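Wrist camera policy works at start of session and gets worse later, is my evaluation method wrong?

Asked by Noura Zoubi
Apr 18, 2021
Tags: imitation-learning, evaluation, grasping, wrist-camera

Hello all. I am a master's student and I try to repeat a result from our own lab, from the thesis of a student who left in December. The task is simple to say: the arm must push a flat retail box to a goal position on the table and then pick it up by the side. The policy is behavior cloning from 80 demonstrations. The input is the wrist camera and the joint positions, nothing else. We call the task set Lisby in our group, so if I write Lisby below I mean this.

In the thesis there is one success rate for each object, and every rate comes from 25 trials. All the trials were done one object after another: first 25 trials with the box, then 25 with the next object, and so on. I did the same order, to be fair to the old result.

My problem is this. When the box is the first object, I get a success rate which is near to the thesis. When I put the box as the last object, with the same checkpoint and the same start positions, the rate is clearly lower. I expected a small difference but this is too much for me to call it noise. I did not retrain between. The gripper was opened and closed at the start of each block, and the fingers go back to the same reading of the encoder.

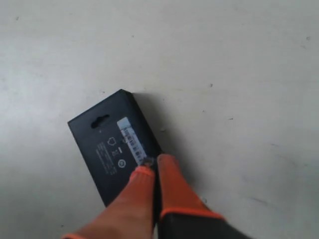
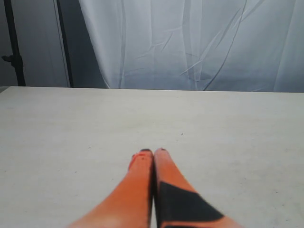 The things I checked already:
The calibration of the arm, before and after. It is the same within the error given by the vendor.
The exposure of the camera is fixed, and white balance also.
The control loop still runs at the correct rate in the last block, I logged it.
The failures are mostly in the push. The arm goes down a little too early or too much to one side, and then it does not recover.

What I would like to know: is it correct to report one number per object when the order of objects has such an effect? And is there a usual way to separate the effect of time from the effect of the object? I searched for papers about this, but most of them write only the number of trials and not the order.

Sorry for my long text, and thank you for your patience.

3 answers

Accepted answer

The short reply to your first question is no, I would not report it in this way. If all trials of the box are in one block, then "box" and "first hour of the session" are the same variable in your data, and no statistics afterwards can take them apart. This is a problem of the design and it must be repaired in the design.

What we do in our group:

Make the full list of trials before you start. Each row has the object, the start position and the checkpoint. Then shuffle the rows with a fixed seed and save the file. The person at the robot only follows the list. It is slower, as you must change the object almost every trial, but you get used to it.

If changing the object each time is too much work, use small blocks. For example, make 5 rounds of 5 trials per object, with a new random order of objects in each round. Then you have a round number for each trial and you can plot success against the round. When the line goes down for all objects, it is a drift. When it goes down only for the box, the reason is in the box task itself.

Put a reference policy in the list too. It can be a very stupid one, for example a replay of one recorded demonstration from a fixed start. A replay does not look at the camera. So if the replay also gets worse, look for something mechanical, and if the replay stays good while your policy gets worse, look at the images. For me this was the most useful test of all, and it costs only a few extra trials.

For the report, I would give the rate with a confidence interval. With 25 trials the interval is wide, wider than most people believe. For a success of 20 from 25 the 95% Wilson interval goes from 61% to 91%. Please check first if your two results are really outside of each other before you spend a week on it. I do not say that you are wrong, but you did not write the two numbers.

Also save the first camera image of every trial. Later you can compare the mean image of the first round and the last round. It takes one evening to write and it has saved me many times.

Digby Maihi

Comment from Noura Zoubi: Thank you, this is very clear. The numbers are 21 from 25 when the box is first and 12 from 25 when it is last. I will do the shuffled list with the replay policy in it. I did not think about the replay.

Comment from Digby Maihi: Then the difference is probably real, but do the shuffled version before you write it anywhere. And keep the old block results, they are good to show in the appendix.

Answer 2

I had a similar thing with a Vondow arm. The motors became warm after 2 hours and the position error under load was growing, but the encoder reading at rest looked fine. Let it run for a while with no task before the first trial and see if the "good" block is still good. I don't know which arm you have so maybe it does not apply.

Comment from Noura Zoubi: It is a different arm, but I can try the warm-up. It is easy.

Answer 3

just use more demos, 80 is too few for BC with only a wrist cam. we went to 6 times more and the problem was gone

Comment from Digby Maihi: More data can make the policy more robust, but it does not answer the question. She has the same checkpoint in both blocks, so the order effect must be measured first.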